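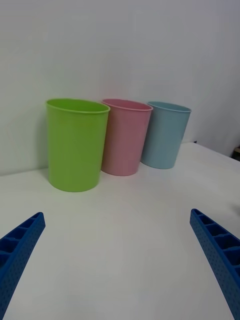
Why does an arm trained on hand-driven demonstrations just sit there at the start of a run?

Usually the recordings begin with a stretch where the person driving hadn't moved yet, and the model copied the waiting along with the reaching. Trim the still part off the front of each recording, retrain, and check that the camera and joint data line up before you blame anything else.

Ticket 2268
Product: Jodport recorder and trainer, with a Totberg arm
Opened by: Remedios Fajardo, Trallotville workshop
Handled by: Bohdan Horobets
Status: Closed, with one leftover (see bottom)

First report

Hi all! I'm trying to teach our Totberg to stack three plastic cups, and I've hit a wall. I drive it with the small hand-held leader arm, so I move the little one and the big one follows, and Jodport records the lot. Driving it myself works great. I pick up the pink cup, drop it into the green one, pick up the blue one, drop it into the pink, open the fingers, back off, done. I did 84 of those (my wrist would like a word with whoever came up with this) and trained on them with the default settings.

Then I press Run and it does nothing. Well, nearly nothing. It goes to the start position, opens the gripper and hangs there with a tiny shiver, like it's about to go, and it doesn't go. If I take hold of the arm and push it a couple of inches toward the cups it wakes up and does a pretty decent reach for the pink one. Let it go back to the start and it's asleep again.

Things I already tried, so you don't have to ask:

Restarted everything, twice.
Swapped the USB cable to the wrist camera.
Trained for twice as long. The shiver got smaller, the arm stayed put.
Turned the overhead lights on, then off, then on again.
Wiped the lens.

Recording rate is 15 frames a second. One camera, on the wrist. Same table, same cups, same person driving. Liam Phelan has driven it a few times too but I kept his runs in a separate folder because he grabs the cups by the rim and I don't.

Logs attached. Help!

Reply from Bohdan

Thanks Remedios, that's a lovely clear report. The bit about pushing it by hand is the useful part. If it wakes up once it's away from the start position, then the model does know how to reach, and it's the start position itself that it has learned to stay in.

Could you open five or six of your recordings in the viewer and look at the joint plot at the very beginning? I'd like to know how long the lines stay flat after the recording starts. And tell me what you do between pressing Record and moving the leader arm. Everybody does something there.

My first look

OK so this is embarrassing. I press Record with my left hand on the keyboard, then I walk around the end of the bench, then I sit down, then I get my fingers into the leader arm. The plots are flat for 7 seconds on most of the ones I opened. On one of them I think I also answered the phone.

At our rate that's a lot of frames of an arm doing nothing with its fingers wide open, and every single one is labeled with "stay here". I can see why it took the hint.

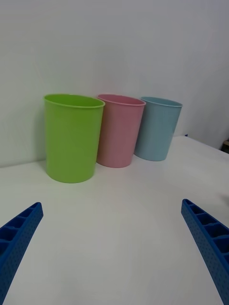 And the trouble with my task is that those waiting frames all look the same from the wrist. I put the cups back in the same row every time, green nearest the arm on the left, then pink, then blue at the back, so the start of one recording is pretty much the start of all of them. The arm could see that view and go "oh, I know this one, this is where we wait for Remedios".

So two things I could do, I figured. Cut the flat part off, or quit recording it in the first place. I did both, in the wrong order of course.

Trimming what I had

Bohdan pointed me to the Trim Idle option in the Jodport dataset page, which I'd scrolled past a hundred times. It drops everything at the front until a joint moves more than a threshold you pick. Notes for the next person who reads this ticket:

The default threshold was too low for my arm. The leader arm has a bit of jitter when it's resting on the bench, and the trimmer took the jitter for movement, so it cut almost nothing. I raised it one notch at a time until the plots started where I could see a real slope.

Make a copy first! Trim Idle works on the folder you give it and doesn't ask. I had a copy because Kelechi Nnaji made me keep one.

It only trims the front by default. There's a separate box for the end, and I ticked it by accident. That took away the little pause after I open the fingers on the last cup, and I wanted that pause. More on that below.

Look at a few by eye afterward. One recording came out missing the whole first reach, probably because I'd moved very slowly on that one. I threw it away.

Result: retrained on the trimmed set. Pressed Run. It went! Straight off the start position with hardly any shiver, over to the pink cup, closed on it, lifted. I may have yelled.

Then it carried the pink cup over to the green one and set it down about a finger's width to the right, on the table, and opened up, very pleased with itself. Second problem, then.

Reply from Bohdan

Great news on the first half. For the drop, I'd check the time offset between camera and joints before recording any more. Record a short clip where you close the gripper sharply on nothing, a few times over. Then scrub through it frame by frame and compare when the fingers close in the video with when the gripper line moves in the plot. They should agree to within a frame.

Please also put the end pause back. If the recordings stop the instant the fingers open, the model has very little to tell it what "finished" looks like, and it may open early or try to grab the cup again.

Checking the offset

Did the snap test. The blue fingers are springy and kind of bendy (they give when they touch something, which is why I like them for thin cups), so I made sure to close on air and watch the tips. The video was late. Three frames late, every time, very steady.

Ciarán Ó Gríofa from Ó Súilleabháin, the outfit that put our bench together, was on the call by then and asked whether the camera went through the hub. It did. It shared the hub with the leader arm and a desk fan. A desk fan! I moved the camera to its own port on the computer and ran the snap test again and it was down to one frame, which Bohdan says is fine.

I hadn't thought of lag as something that could mess up the teaching, only the running. But when I'm driving I'm looking at the real cups with my real eyes, so I never notice that the camera's behind. The model only gets the camera. It was being told "move like this" next to a picture from a moment earlier, and over a slow reach that doesn't matter much, and right over the mouth of a cup it matters plenty.

Can old recordings be shifted? Yes, there's an offset field in the import dialog, in frames. I set it and kept the old set for comparison, but I'd already decided to record a fresh one.

Recording again, properly

Changes from the first round:

I got a foot pedal. Both hands are in position on the leader arm before anything records, and I start moving the moment I hear the click.

I move the cups between runs. Not far. Row a bit to the left, row a bit closer, sometimes a bigger gap between pink and blue. They're still in the same order, since that's the job as we use it.

I start from a slightly different arm position each time. Bohdan says this helps it recover when it's nudged.

I slow down over the rim. The first time around I was getting fast and sloppy by the end of each session, and you could see it in the plots.

I hold still for a breath after the last cup, with the fingers open.

Any run where I fumble goes in the bin, unless I fumbled and then fixed it neatly. Those I keep. It's handy for the arm to see a save.

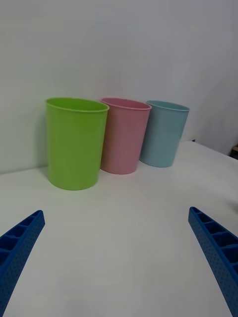 Results with the new set

Much better. It leaves the start position right away from anywhere I park it. The pink cup goes into the green cup nearly every time. The blue one is the weaker of the two. It stands farthest back, close to the wall, and the arm sometimes comes in shallow and bumps it with a fingertip before closing. It usually gets it on a second try, and I swear that's from the fumble-and-fix runs.

I tried mixing Liam's recordings in as well, out of curiosity. Don't! Or at least not for this. With both styles in there the arm would head for the rim, change its mind, and end up pinching the air beside the cup. Liam is taking this personally. If we want his way of doing it we'll train that one separately.

Reply from Bohdan

Happy with this. I've asked for two changes on our side: a warning when a recording begins with a long flat stretch, and a copy made automatically before Trim Idle runs. The first should be in the November release. I can't promise the second yet. For the shallow approach on the blue cup, I'd record another batch with the row pushed back and nothing else changed, and add it to the set you have.

Closing note

Closing from my end, thank you Bohdan, thank you Ciarán! The leftover is the blue cup. I'm doing the extra batch on Monday, and if it still comes in shallow after that I'll open a new ticket and link back to this one. The fan has been moved to a wall socket.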